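Last updated: 18 Oct 2020

Filed under: workbench diary, blocks, table marking

Finished the block layout before lunch, which leaves the afternoon for writing up. Notes first, while the numbers are still legible on the back of the envelope.

The table is the same one as in August, with the long boards and the seam that runs the full length. I had considered covering it with a mat and decided against it. A mat hides the grain, and the grain is useful: it gives a straight reference along the length of the table, so a block set down at an angle shows up against it without a ruler. The seam is less useful. It is shallow enough that a fingernail barely catches, but a block placed across it rocks, and a rocking base is no good for stacking. The target square therefore had to go entirely on one side of it.

The square itself took three attempts. The first outline was cut too thin and I lost sight of it under the room light. The second was wide enough but the corners were butted badly, and one of them lifted overnight. The third has a wide border and flat corners, and I burnished it down with the back of a spoon. The bare wood in the middle is left as is. I tried a coat of Skurnmont paste wax on a scrap of the same board and the block slid on it at a much smaller tilt, so no wax.

Blocks: I went through the whole Liltadon box again. The printed lid says 1000 pieces and I am not going to check. Most are unsuitable. The finish on the older ones has rounded at the corners, and a rounded corner takes away contact area exactly where a tall stack needs it. I put aside the ones with clean edges, then tested each on the glass shelf from the Gustitz cabinet, which is the flattest thing in the building. Anything that rocked went back in the box. 4 reds survived. Greens did better than yellows, for no reason I can identify.

The order was settled last week and I see no cause to change it: red at the bottom, yellow in the middle, green on top. Red against the black border is the weakest contrast of the lot in poor light, so it goes down first, while there is nothing else in the square to confuse it with. Yellow over red gives a clean horizontal line at the joint. Green over yellow is nearly as good. I did try yellow at the bottom once and found the joint harder to judge by eye, especially late in the day.

Base placement matters more than anything above it. An error at the red block carries up through the next two. I allow the red block to sit off center in the square provided its faces are true to the border, on the view that a stack which is off center but square will stand, and one that is centered but skewed may not. The edge of the border is the thing to look at, not the middle of the opening.

Red at the square, and green over yellow over red:

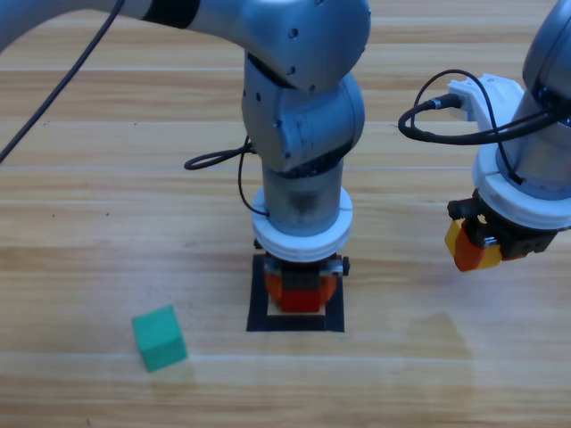
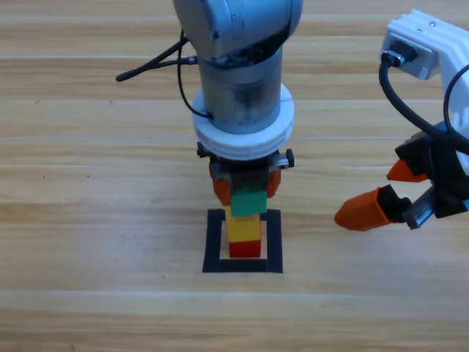
Yellow goes on its end. Laid flat it gives a wider platform for the green, but the stack comes out too short to tell me much about alignment. On end, any lean is visible from across the room. The cost is a smaller footprint, so the red face underneath has to be clean. I wiped all the contact faces with a dry cloth this morning. No spirit, which takes the color off the Liltadon paint (learned in August, one green block ruined).

Other items. The label maker is out of tape. I wrote the batch number, 1764, on the tray in pencil and will redo it when the new cartridge comes. The Zaki lamp still hums on its lower setting and I have left it on the upper one, which throws a harder shadow but at least the same shadow every time. A few dark specks in the wood toward the left of the table had me reaching for the cloth twice before I accepted that they do not come off.

To do: cut a spare outline in case a corner lifts again - same width, same material. Measure the seam with the feeler gauges and write it down somewhere other than an envelope. Sort the rejected blocks by fault, if there is a wet evening. Order tape for the label maker. The glass shelf needs to go back in the cabinet before somebody puts a cup on it.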